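Visits & Days Out | Food
Print this page | E-mail to a friend
2022-07-03

Open day at Hillow: shortbread, and a great deal of tartan

I went for the biscuits. I'd like that on the record before I start having opinions about cardboard.

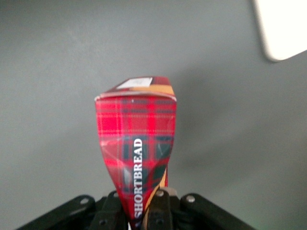
Kiều Đoàn thought I should have skipped the packing hall and gone straight to the tasting table, the way she did in March, because a box is a box and you can't eat it. She has a point. She also missed the best part of the day.

Hillow opens its doors twice a year, and admission is $2, payable to a man with a bucket. For that you get a hairnet, a walk past the ovens and a long stop among the cartons. The house style is red tartan with SHORTBREAD up the front in white capitals, so you have to tilt your head to read it. Our whole group did, in unison, like owls.

The cartons arrive flat. Our guide, Tuulikki Pitkänen, folded one in the time it took me to find my glasses, then invited us to try. Mine closed eventually – she called it "very personal" and put it under the table. On a good day the line fills 3,000 of them. The day before our visit it managed 2,843, and she gave us that number with the air of someone still looking for the other 157.

Then the tasting. Butter, plain, very good. There was a lemon one too, which people were polite about. Broken pieces are sold by the bag at the door, and I bought more than I'm prepared to say.

Parking is on the Cidau side, up a hill. It's easier going down, before the shortbread.

14 comments | 31 shares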